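Flaltia Bath Surface Cleaner
Product information for facilities and housekeeping departments

Flaltia is a mild liquid cleaner for bathtubs, shower bases and sinks with a glossy finish. It removes soap film, body oil and light mineral deposits from enamel and acrylic, and it rinses away with plain water. The product is supplied by Montoya to hotels, care homes and training centers, and is sold by the case only.

## Intended use

Flaltia is meant for daily and weekly cleaning. It contains no abrasive powder and no bleach. Departments that already use the Vornari descaler may keep it for heavy lime; the two products must be applied separately, with a full rinse between them. Flaltia should not be used on natural stone, unsealed grout or bare aluminum.

Apply a small amount to a damp cloth and wipe the tub from the rim down toward the drain. Leave the liquid on the surface for 2 minutes where soap film is visible. Rinse, then dry the fittings with a clean cloth so that water spots do not form on the chrome.
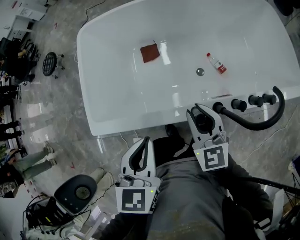 **May Flaltia be left in the tub overnight to loosen old stains?**

The liquid should be rinsed off within 10 minutes, as longer contact does not improve the result and may leave a dull mark on older enamel. Old stains are best treated by repeating the short application on the following day.

## Supply and dilution

| Item | Detail |
|---|---|
| Form | Clear liquid, lightly scented |
| Ready-to-use bottle | 25 per case |
| Concentrate | 2000 ml refill |
| Dilution | 1 part concentrate to 10 parts cold water |
| Storage | Upright, closed, away from frost |

Diluted product should be used within the working week and then discarded. Refilled bottles must carry the Flaltia label and the date of filling. Labels are included with each refill and may be reordered at no charge under the same account number.

The scent was changed in March in response to requests from care homes. The cleaning formula is the same, and stock with the earlier scent may be used up in the normal way.

## Surfaces and fittings

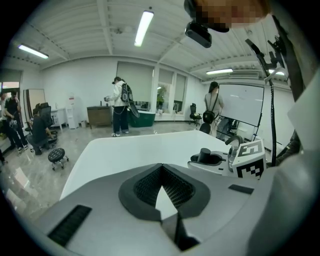

Flaltia has been approved by Montoya for use on all glossy surfaces in the Skedemum washroom range, including counters, shelves and tub surrounds. The cleaner should be wiped on in straight, overlapping passes, and the cloth turned when it no longer glides. On a broad, smooth white top such as this one, streaks show most clearly when the surface is viewed from a low angle, and a second pass with a cloth dampened in plain water is recommended. Knobs and other raised parts should be wiped by hand after the flat areas. Liquid must not be sprayed directly at the base of a fitting.

## Safety

Gloves are advised for staff who handle the concentrate. In case of contact with the eyes, rinse with water for several minutes and seek medical advice if irritation continues. Keep the product out of the reach of children. The safety data sheet is sent with the first order and on request thereafter.

## Orders and inquiries

Orders are accepted from registered accounts. Delivery normally takes around 10 working days. Cases damaged in transit should be reported before they are opened, with the case number from the side panel.

Technical inquiries should be addressed to Hendrik Khumalo, Product Support, Montoya. Please state the surface, the age of the fitting if known, and any other cleaner in regular use.

Page revised September 26, 2018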